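Ginis Teleop Users Forum > Data collection > Demonstration technique

Thread: Hand guiding vs. remote control for small pick and place

kuststead_rq
Posted 25 August 2025

We are choosing a demonstration method for a sorting task. Small toy animals, one plastic bin, two arms on a white table. The bin has high walls and the animals end up on their sides a lot. Policy input is a wrist camera plus a head camera, and joint positions.

I have recorded 13 episodes by hand guiding and the rest by remote control with the leader arms. Hand guiding gives me cleaner grasps. Remote control gives me cleaner images. Before I commit to a long run I would like to hear from people who have trained on both.

Reinaldo Queiroz

torque_ledger
We dropped hand guiding for anything with a camera in the loop. Your forearm is in half the images and the policy learns to expect it. You can replay the recorded joint path with no person present and capture the images then, but the toys have to go back in the same place, and a small one that starts a few millimeters off will be missed on replay.

rsaliba
Disagree in part. Replay works if you have a fixture for the start positions. We printed a flat template, set the pieces, lifted the template out, replayed. More than 4 hours of setup the first time, very little after that. Contact data from hand guiding is better than anything I get through leader arms with no force feedback.

torque_ledger
A template handles pieces that stand up. It does not handle pieces lying in a bin at random angles, and the bin is the hard part of his task.

kuststead_rq
Views from the two cameras, both on the remote control setup. The grasp on a standing toy is easy. The ones in the bin are what I am asking about.

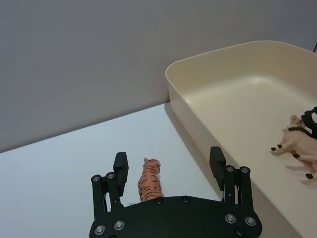
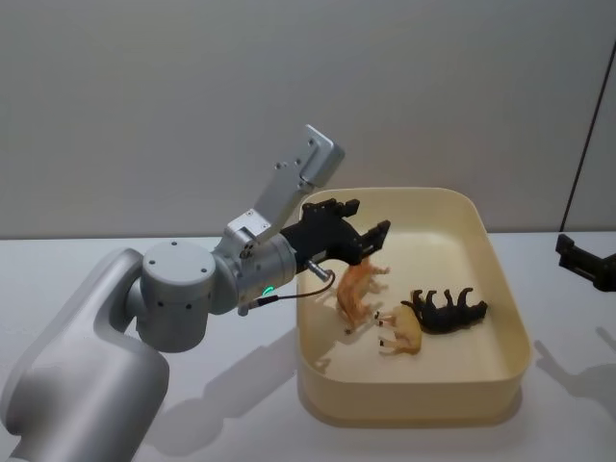

Top: wrist camera, tiger between the open fingers. Bottom: head camera, left gripper open at the bin, three animals lying inside.

mahasneh_lab2
Two comments.

1. In the wrist view the tiger is small next to the finger pads and the palm plate covers its lower part. Your operator should not be driving from that view alone. Let them look at the table directly and keep the wrist stream for the policy.

2. In the head view the black one and the cream one are touching. If you close on either, decide ahead of time what the operator does when both move. We let each operator improvise and got two different behaviors in one dataset. The trained policy hovered between them and timed out.

rsaliba
Point 2 is worth more than the choice of interface. Write the rule down. Ours is: take the piece with free space on both sides first, then go back for the others. By that rule the orange one goes first.

kuststead_rq
The orange one is also nearest the gripper, so that matches what I do without thinking. No written rule at present. I will add one.

torque_ledger
What is your leader to follower scaling? At 1:1 I can't place a finger between a toy and a wall. At 2:1 I can, but long moves get tedious and people start clutching in the middle of an approach, which shows up as a pause in the recording.

kuststead_rq
1:1. I had not tried anything else.

rsaliba
Stay at 1:1 and slow down. Scaling changes the speed profile between the transfer and the grasp, and then you have to normalize for it. I have seen people spend August on that.

torque_ledger
You do not have to normalize anything if the policy predicts positions. We run 2:1 on every fine task and it trains without trouble. I would trim the pauses and leave the rest.

rsaliba
Trimming pauses also trims the pause before finger close, and I want that one in the data. It is where the operator checks alignment.

mahasneh_lab2
Keep the pause if the fingers are within closing distance, trim it otherwise. We do it with a threshold on gripper height above the bin floor. The script is in the Clindora tools folder, trim_idle, default settings are fine for a table this size.

kuststead_rq
Found it. Ran it on the remote control episodes and it removed 1729 steps, nearly all from the approach. I checked a few by eye and the alignment pauses are still there.

Plan for now: remote control only, written pick order, 1:1 for the first batch, then a second batch at 2:1 with the same start layouts so the two can be compared. The hand guided episodes stay in a separate folder.

torque_ledger
Log the scaling value per episode in the metadata. Folder names get changed.

rsaliba
Also log the operator. And keep the hand guided set even if you don't train on it. I would like to see the joint velocities at grasp next to the remote ones, if you can share both.

kuststead_rq
Can do. I will post the plots in this thread once the second batch is recorded.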